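Re: How many demonstrations before the policy is not stupid?

yulan_su
I teach a folding task by hand, with the gripper held like a tool and no arm. In October I recorded 32 demos and the policy still grabs beside the cloth. Should I record more, or record better?

killholm
Better. Throw away every demo where you hesitate. I kept only eight of my first set and training went fine.

barbosa4
I don't agree with killholm. Hesitation teaches recovery. If you only show perfect motion, the robot is lost after its first small mistake.
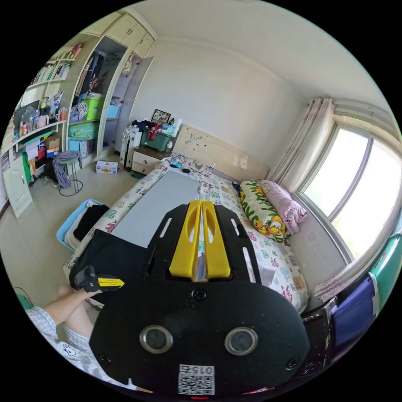 yulan_su
My starting pose is maybe the weak point. I begin each demo from wherever my hand is comfortable, and the policy seems to copy this. With the fingers upright and parallel and only a narrow gap between them, like there, a quilt on the bed is a different problem from a thin towel. I think I must open wider before the approach.

killholm
Yes, open early. And same start height every time -- this matters more than speed.

barbosa4
Same start every time is how you get a policy that works from one place only. Vary it, but on purpose.

sihan_tang
We did both on the Ellulholm arm by remote control. Fixed start for two evenings, then varied. The mixed set was better, but some 4 demos had a wrong time offset and spoiled the first training. Check the sync first, Yulan.

yulan_su
Thank you, I did not check it. Will look tonight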